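Marble look benchtop with metal edge trim – keep it or rip it out?

Home Improvement > Kitchens and Laundries

pebblecrete
Posts: 81
We settled on a two bedroom unit in Ziltstead in May and I'm trying to work out what to do about the benches. Everything is a white marble pattern with a lot of black veining, metal trim around the edges. The agent called it stone. I don't think it is, but I don't know enough to say what it is either. The cupboards underneath are fine and we're keeping those.

Quote to replace the tops came back at $3,582 fitted, not including the plumber for the sink. Is that reasonable, and is there any point trying to live with what we've got for a couple of years?

gumnut_lane
Posts: 3,582
Funny, your quote is the same as my post count. Price sounds normal for laminate, cheap for anything better. What are they putting in?

pebblecrete
Laminate, Surnix range, square edge. Should have said. Two tops, one of them with the sink cutout. Removal is included but tip fees aren't.

offcut
Then I'd leave it. You'd be paying that much to swap one printed pattern for another. Knock on the top with your knuckles. Stone is a dead sort of sound and cold on your hand first thing in the morning. If you can get under the sink, look at the raw edge of the cutout and you'll have your answer in two minutes.

gumnut_lane
Disagree a bit with offcut. If the edges are sound, yes, leave it. If water has got in behind the trim then the board underneath swells and it only goes one way. I had a rental where the strip at the back had lifted and by the second winter you could push a butter knife in behind it.

pebblecrete
Did the cutout check last night with a torch. It's particleboard with a thin skin on it, so the agent was having a lend of us. No swelling that I could find around the sink. The bit I'm less sure of is where the top meets the wall, and the corner.
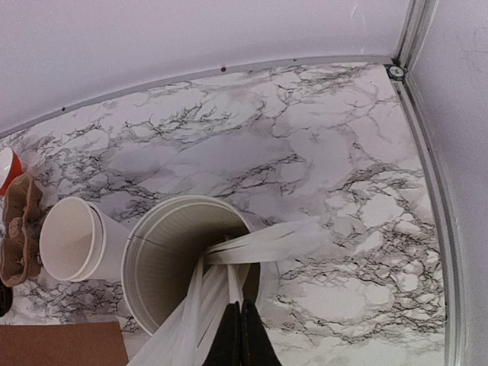
I ran a bit of paper along the join and it wouldn't go in anywhere, so I suppose that's good. There's no silicone that I can see. Would you add a bead or leave it alone? My partner wants to paint the wall before Christmas and I'd want to do the sealing after that.

offcut
Add a bead, after the paint. Clean with metho first, mask both sides, neutral cure, and pull the tape while it's still wet. Don't use the cheap acrylic gap filler near a sink or you'll be doing it again next year.

kettleson
I'd go the other way and get the new tops. Busy black veining hides crumbs but it also hides spills, and you don't find the honey until you lean in it. We had a pattern like that for 10 years and I was glad to see it go in the skip. It also dates a kitchen, which matters if you're selling.

gumnut_lane
They've just bought it, kettleson, I doubt they're selling.

kettleson
People always say that.

offcut
Dates it to when? Marble patterns have been in and out of fashion my whole life. I'd take that over the speckled grey stuff any day.

pebblecrete
We're not selling. I don't love the pattern but I don't hate it, and the mess thing is a fair point. Has anyone used the stick-on vinyl or a resin kit over the top? Zoletti does a kit that gets good reviews on their own website, for what that's worth.

gumnut_lane
Resin kits are fine if you're patient and there's no dust. You'd have to deal with the metal trim, either take it off or mask it very neatly. Vinyl I wouldn't bother with near a kettle. Mine bubbled.

kettleson
Vinyl is all right on a laundry bench. Agree on the kettle.

offcut
If you do want new tops later, get a second quote from a cabinetmaker instead of the big shed. Jireš in the industrial estate did ours and charged less because we picked the sheets up ourselves. Ask what they do with the join at the wall – some will scribe it properly, some will just hide it with a strip.

pebblecrete
Thanks all. Decision for now is paint the wall, seal the join, and put the money towards the bathroom fan. I'll ring Jireš for a price anyway so I've got something to compare. Metho and tape are on the list.

gumnut_lane
Get the wide tape.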